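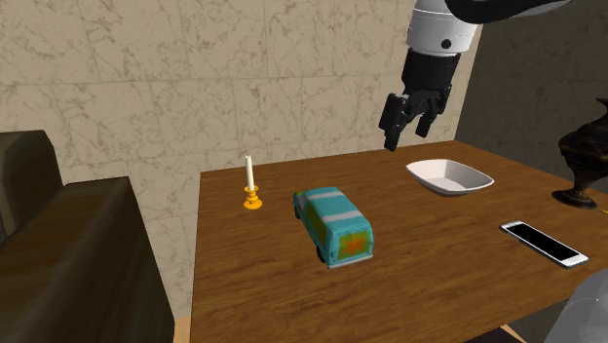 Best way to get white heat rings out of a wood table?

Posted 2 January 2024 by Vernon MacDonald

Hi all. We had people over in November and one of them set a hot casserole straight down on my dining table, no trivet. Now there's a cloudy white ring the size of a dinner plate. The table is a Cavetti, bought secondhand in Sallomdale, and I have no clue what the finish is. I've tried lemon oil (nothing) and a bit of mayonnaise overnight because my aunt swears by it (also nothing, plus the dog got interested). Is there something I can do at home before I pay for a full refinish? The shop in Wamness quoted me $646 and I about fell over.

wrenandco

White is good news! It usually means moisture got into the finish and the wood under it is fine. Black would be worse. Get a plain cotton dish towel, lay it over the ring, and go over it with a dry iron on low. No steam. Keep the iron moving, 20 seconds at a time, then lift the towel and look. I had one that took a whole evening of this while I watched TV, but it went. Stop right away if the finish feels tacky. And try a spot near a leg first, please, I skipped that once on a side table and I'm still mad about it.

tallpines_dad

mayo worked for me, maybe leave it longer

Agudelo

I'd find out what the finish is before putting an iron near it. Dab a little denatured alcohol on the underside of the edge with a cotton swab. If it goes soft and sticky it's probably shellac, and I would keep heat well away. If nothing happens, the iron is worth a try on low. If there's still a faint haze afterward, rub lightly with 0000 steel wool and paste wax, going with the grain, wait 30 minutes and buff. It may leave that spot a touch shinier than the rest, so I usually end up waxing the whole top.

Related posts
Sticky drawers in humid weather
Paste wax or spray polish?
Getting candle wax off a runner

Contact us | Copyright 2024 | Back to top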